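Teaching a Two-Armed Robot to Fold a Jersey

Household Shortcuts, by Adom Mensah

Folding a shirt takes me a few seconds and no thought. Explaining it to a pair of grippers took most of January and 292 recorded runs, during which I learned that I fold badly. These tips are for anyone steering arms by remote control and hoping the machine picks up the better habits.

1. Use the sofa if you must, but smooth the seat first. Cushions give, and fingertips like to press into them. Pinch near the hem with one arm, take a shoulder strap with the other, and pull until the cloth between them stops sulking.
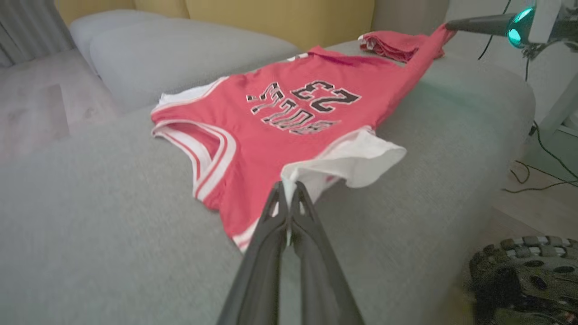

2. Slow down at the pinch. A robot copies your hesitations along with your skill, so if you dither over a hem, expect dithering. I now have a very thoughtful robot.

3. Fold toward the big print. Lettering makes a handy landmark, even sideways, and once a digit has gone under the fold you can tell how far over you've come.
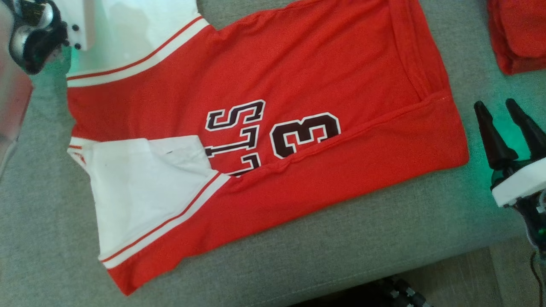

Zarisine Home Notes, No. 3, page 2

4. Let go completely. Open the fingers wide and lift before you move away, or the sleeve comes along for the ride. Our Zindaven software saves the whole run, including the part where you swear, though mercifully without sound.

5. Throw out the bad runs the same evening. By morning they look better than they were, and you will keep them.

6. Begin each run with both grippers open and nothing in them. Leave clothes at the side of the seat if you like, but leave them in different spots.

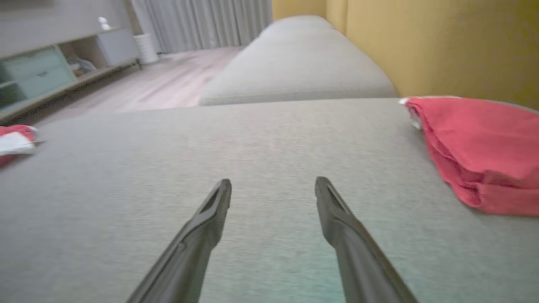
Fingers open over the seat, red cloth off to the side.

Socks are a separate page. I am putting it off.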